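Benbridge brings two-arm handset cells into returns sorting at Canovley

Canovley, 1/21/18

Benbridge, which receives and grades returned mobile phones for network operators, has put 2 robot cells into regular use on the sorting floor of its Canovley site. The cells were built with the engineering firm Nultarano. They take over the placing and turning of handsets ahead of inspection, work which has until now been done by hand at the benches.

Each cell holds a pair of arms fixed side by side along the front rail. Phones are handled singly and set out on the work surface for the grader, who remains responsible for the condition grade, the data-wipe check and the decision to repair or recycle.
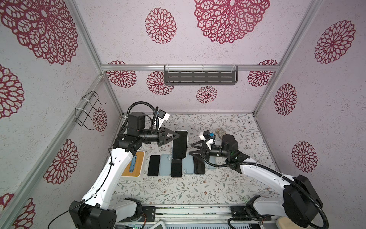 Handsets reach Canovley in mixed lots, and no two lots contain the same models in the same proportions. The cell is therefore set up to work without a fixed jig for each model. Phones are laid in a row on the surface, black and light blue units together, and a two-fingered gripper lifts one clear of the others. The second arm works over the same row. Grip width is set by the operator at the start of a lot and can be changed from the bench.

The change for staff is mainly one of posture and pace. Bench sorters at Canovley previously reached for, turned and put down every phone in a lot, up to 100 in each. Sorters trained on the cells now load the surface, watch the run and deal with exceptions: cracked glass, swollen batteries, and phones returned in cases that have to be taken off first. Swollen batteries are still removed by hand and are never placed in a cell.

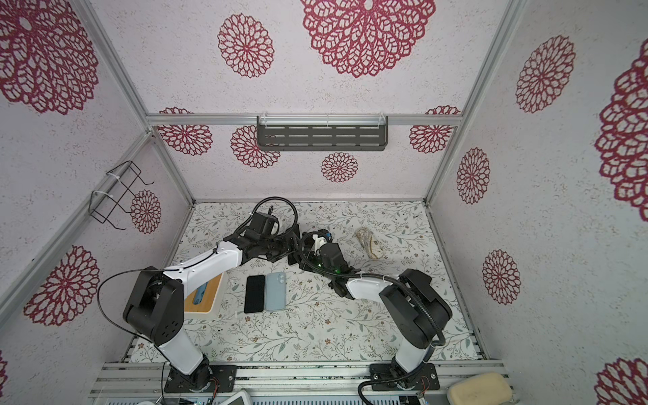 Handover between the arms received most of the engineering time. A part held by one gripper must be released only when the other has closed on it, and the two wrists have to share a small volume without contact. Both arms can be brought together over the middle of the mat, above the phones lying there, and a small green status light on one gripper is in plain sight of the person at the bench. Arm speed is limited during handover — the limit is held in the controller and cannot be raised by the operator.

Training lasts 6 shifts and is open to all bench staff. No posts have been removed as a result of the installation. Sorters who complete the training move to the cell operator grade, and rotation between cell and bench takes place every 30 minutes of running time.

A further stage, under the project name Rawashdeh, will begin in March. It covers the presentation of screens for cosmetic inspection and the sorting of trays by model. Results from the first stage will be reviewed with staff before any more cells are ordered.

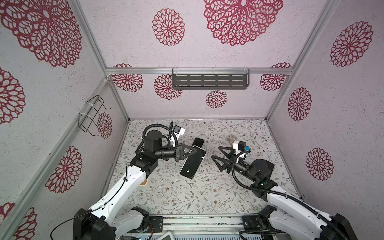
About Benbridge

Benbridge receives, grades and prepares used mobile phones for resale or recycling. Its sorting floor, repair benches and parts store are at Canovley.

About Nultarano

Nultarano designs and installs handling equipment for light assembly and returns work.

Enquiries should be sent to the Benbridge press desk at the Canovley site.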